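Print
E-mail

Workshop visit: Storkidton, July

Quick notes, typed up on the bus home so excuse the state of them.

Got to the Storkidton shared workshop late. Wrong door first, then the right door, which sticks. Aqeel Cheema let us in and went straight back to what he was doing. There were 7 of us on the visit, mostly people from the Brarnico evening group plus two who came over from Holar on their own.

The place is one long room with a few smaller ones off the back. Members pay 72 a month and that gets you a shelf, a key and the use of everything except the big saw, which you have to be signed off on. Good bench lighting. Terrible coffee. Somebody had a lathe in pieces across two benches and did not want to talk about it.

Main thing we came for was the hand gripper build. Aqeel and two other members have been at it since winter. It's a tool you hold and work yourself, two fingers, and you use it to do ordinary jobs while it records, so that later an arm can be taught the same job from the recordings. They picked clothes. Everyone asked why clothes and the answer was that blocks were boring and cups kept breaking.

Fingers are on the Sial version now (they name them, I didn't ask). First ones were too bendy and let go of anything heavier than a sock. These are stiffer, flat black plates screwed together, with soft orange pads spread out behind the fingertips. Square markers on the fingers so the software can work out how far open they are. Simple idea, and cheaper than putting a sensor in each side, says Aqeel. Parts for the whole thing have cost them 1598 so far, and that inculdes the stuff they ruined.
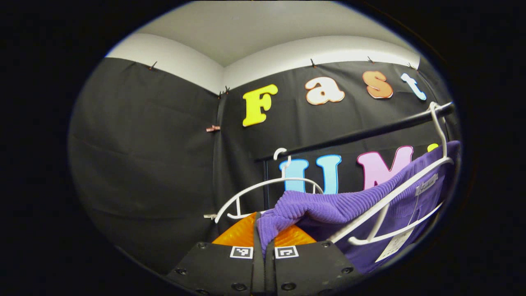
The gripper on the purple corduroy, at the hanger rack in the back room.

Corduroy is a favorite for testing, apparently. Thick, ridges, easy to get hold of. Thin shirts are the problem. The pads slide over each other with the cloth between and you end up pinching nothing, or you get two layers when you wanted one. We all had a turn. I was bad at it. Harder than it looks becuase you keep wanting to use your other hand.

The rack corner is done up with black fabric on the walls, held along the top with binder clips. Foam letters stuck on it in bright colors. White plastic hangers, the thin kind, and Aqeel says those are a pain too - they swing when you touch them and the hook rides along the bar.

Questions people asked, as much as I wrote down:

Weight. Fine for ten minutes, then your wrist knows about it. Next handle moves the grip back.

Lens is very wide, everything bends. On purpose, you want the fingers and the room both.

How many tries on one garment before they move on? 17, then swap. No great science to it, he said, 20 felt like a lot and they had been doing 15.

Can you buy one? No. They will share the drawings with anyone who asks, but the screw holes on the left plate need fixing first.

After that it was a quick look at the printers and the paint cupboard, then out by 4:30 as a sewing class needed the tables. Would go again. Brarnico people want to try building a pair of fingers before the fall - I said I'd ask for the drawings and have not done it yet.

If you go, park behind and not in front. Bring your own mug.

Print
E-mail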